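3.2 Beverage choice in the self-service setting

The second part of the study looked at what guests drank at breakfast when no staff member poured for them. Shehu and Ninach are mid-sized conference hotels under the same management. Both offer a buffet from 6:30 a.m. and both replaced bottled juice with bulk dispensers before our work began. Over the study period 282 guests agreed to complete a short card on leaving the dining room. Seven cards were set aside as illegible.

The dispensers are of the common type, with a reservoir above a lever tap and a steel tray below (Figure 4). Cup size was left to each hotel.
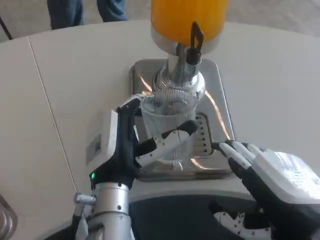 Figure 4. Juice dispenser with lever tap and perforated drip grate; clear ribbed plastic cup under the spout.

Guests at Shehu were given a small cup and those at Ninach a larger one. Based on earlier catering surveys, we expected the smaller cup to lead to more return visits and a similar total volume. The cards did not support this. Most guests at both hotels reported filling a cup once, and some 54 per cent said they would have taken the same drink whatever the cup. Water was the most common second choice, followed by tea.

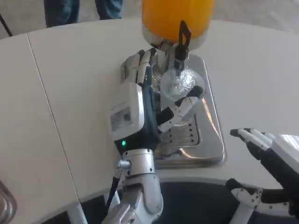

Reading time for this section: 5 min

Placement appeared to matter more than cup size. When the juice table at Ninach was moved beside the cereal, guests named juice more often as their first drink of the morning. The colour of the juice was also mentioned in the open comments, generally in favourable terms, although the card did not ask about it. Labelling drew few remarks at either hotel.

Two limits should be noted. Guests estimated their own intake, and people tend to under-report sweet drinks. Monday mornings were also busier than other days at Shehu, where lineups may have discouraged second servings. Results for children are reported separately in Section 3.3.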